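Mevard Career and Technical Center
Community Build Partnership – Progress Report to the Awasthi Fund
April 29, 2018

This report covers the work done under the Community Build grant from October through the end of the current marking period. It follows the headings in the grant agreement. The spending table was sent separately and is not repeated here.

Enrollment and attendance

The program opened with 19 students, drawn from both the morning and afternoon sections of Building Trades. All 19 are still enrolled. Attendance on site days has been better than attendance on classroom days, which is the same pattern we reported last year. Students logged 369 hours on site in the period, not counting travel. The target for the full grant is 1,000 hours, and we are behind where we planned to be. Most of the shortfall came from the winter, when two of the sites could not be reached by bus and one had standing water in the crawl space.

We expect to make up part of the gap before school ends. We do not expect to make up all of it. A request to carry unused site days into the fall is included at the end of this report.

Work completed

The agreement calls for home repair projects for older residents and residents with disabilities in the Trorkus area. Six have been finished. They were:

– Replacement of back steps and a landing, with handrails on both sides.
– Widening of a bathroom doorway and rehanging of the door.
– Grab bars in two bathrooms at one address, with blocking added behind the drywall.
– Repair of a porch floor. This was scoped as a patch, but the joists under the north end were soft and the floor was taken up back to the house wall.
– Weatherstripping and new thresholds at front and back doors.
– A storage shed door and sill, done in one day as a fill-in job when another site was rained out.

The porch took the most time and went over its lumber budget. The overage was covered by the shed job, which came in low, and by material left from the steps. No money was moved between grant categories. 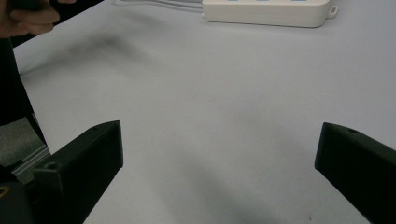
Tabletop and black gripper fingers.

Each resident signed off on the finished work with the instructor present. One asked for a second handrail bracket, and the students went back to add it. There are no open items on the finished jobs.

Safety

All students passed the general safety test before their first site day. Two had to take it a second time. There were no injuries that needed more than the first aid kit. One student got a splinter under a fingernail on the porch job and was seen by the school nurse as a precaution.

We changed one practice during the period. Students used to set up the saw station wherever there was room. The station is now marked out with cones by the instructor before tools come off the truck, and only the two students assigned to cutting go inside the cones. This slowed us down at first. It takes a few minutes now.

Hearing protection was used on every site. Eye protection is required from the time a student steps off the bus, and it is still the rule we have to repeat most.

Classroom instruction

Site work is backed up by classroom units on measuring and layout, reading a simple plan, estimating material, and stair construction. The stair unit was moved ahead of the others so that students would have it before the back steps job. That worked well and we will keep the order next year. The estimating unit is still weak. Students can price a list of materials but have trouble making the list, and several of the early estimates left out fasteners altogether. We have added a short exercise at the start of each new job in which pairs of students write their own material list before seeing the instructor's.

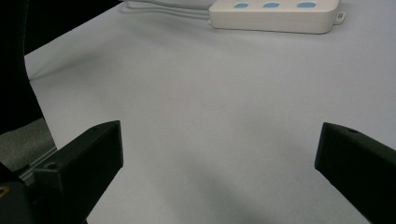 White power strip and cables on the tabletop.

Credit for the classroom units has been approved by the district for this year. Approval for next year is pending and we have been told to expect an answer before the summer break.

Partners and materials

Hovico supplied framing lumber and deck boards at contractor price and delivered to the sites at no charge. Deliveries were on time with one exception, when a load of treated posts went to the school instead of the job. The students unloaded it and loaded it again the next morning on our own truck.

The town building office reviewed the plans for the steps and landing and inspected the finished work. It passed on the first visit. The doorway job did not need a permit.

Purchases made with grant money in the period were hand tools, a second miter saw, two sets of sawhorses and a ladder rack for the truck. The rack does not fit the truck as well as it should – the rear crossbar had to be shimmed – but it is secure and was checked by the district garage.
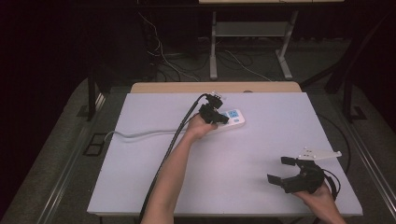

Problems and changes

Transportation remains the main problem. The center shares its bus with two other programs, and site days are lost when the bus is late coming back from a morning run. We have asked the district for a fixed slot two mornings a week. If that is not granted, we will cut the number of sites next year and spend longer at each one.

The waiting list is now longer than we can serve. We have stopped taking new names until the current list is worked through, and we refer callers to the county office.

Next period

The next job is a side entry with a small landing and a roof over it. The footings will be dug as soon as the ground is firm enough for the auger. After that we have a kitchen floor repair and one more set of steps. All three have signed agreements.

Request

We ask the Fund to approve carrying unused site days and the matching transportation money into October. No additional funding is requested.

Comments (3)

bluedoor_trorkus: They did my mother's back steps. Solid work and they swept up after. She uses them every day.

R. from Route 6: Is there a way to donate lumber? I have some 2x8s in the barn, dry, never used.

oldframer: Good to see the estimating exercise. Have them add ten percent for waste and then count the screws again.

Mevard Career and Technical Center | Contact the main office | © 2018 | Back to top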